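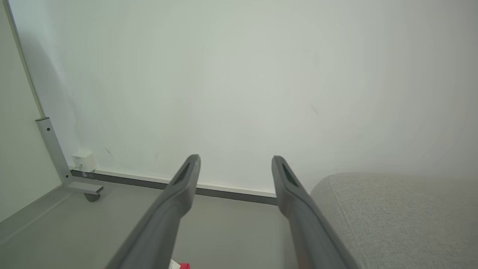
The Wivon cable fault was a recurring loss of gripper communication in the Wivon, a two-armed garment-handling robot made by Cleltari and used for picking up, holding and folding household clothing. The fault caused one gripper to stop answering its controller while the arm carrying it went on moving. It was traced to strain on the cable that enters the side of the gripper motor housing. No injuries were recorded, but the fault was classed as a safety matter because the grip state of the affected hand was unknown for the length of each dropout.

The fault was first reported in February from the Praltden test rooms, where the robots worked on clothes picked up from the floor next to ordinary furniture. Operators noted that a garment held between both grippers would sometimes be pulled to one side. In each case one arm had continued along its path with the fingers locked in their last commanded position.
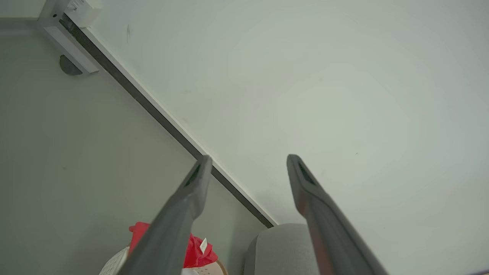

Category: Robot faults and failures

Cause

Each gripper is driven by a motor in a square housing, with power and data carried by a single cable and a side-mounted connector. The cable is left with slack so that the wrist can turn. When the wrist was rotated to bring the fingers down to floor level, the slack was taken up and the load passed to the connector. Repeated bending loosened the contacts on the data line - the power line was not affected, and so the motor held its position and the status lamp stayed lit.

The arm controller treated a missing reply as a delay. It repeated the last known finger position for up to 3 seconds before raising an error, and during that time the arm was free to move. Soft items such as shirts gave little resistance, and the force limits in the shoulder and elbow joints were seldom reached. An early theory that loose threads had caught in the recessed slots near the fingertips was dropped after the fault was repeated with no garment present.

Testing

Foulkes, the contractor that carried out the bench tests, ran one gripper through 4,000 wrist rotations. The first dropout was logged at rotation 3,149. Later dropouts came at shorter intervals, and most ended without any action when the wrist returned to its middle position. This explained why earlier checks, made with the arm parked, had found nothing wrong.

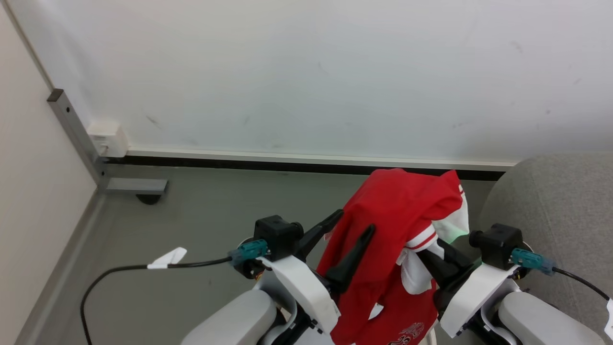

Page 100

Changes

Cleltari issued a change to the controller software and a change to the cable route. Under the new software a missing reply stops both arms at once, and the grippers keep hold of the garment until an operator releases it. The cable is now clamped to the bracket below the motor housing, so that bending takes place away from the connector. Units already in use were altered at the next service.

Operators were also told to inspect the connector before each session, with the power off, and to replace any cable that moved in its socket. The Praltden rooms added a check in which each wrist is turned through its full range before a garment is picked up. A dropout during this check bars the robot from use until the cable has been changed.

Remaining limits

The revised software detects a lost reply but cannot tell a worn cable from a failed motor board, and both produce the same error code. A stop made while a garment is held in both hands can also leave the cloth under tension - the manual advises supporting the cloth before the fingers are opened.

See also: Cable strain relief; Emergency stop; Robotic cloth handling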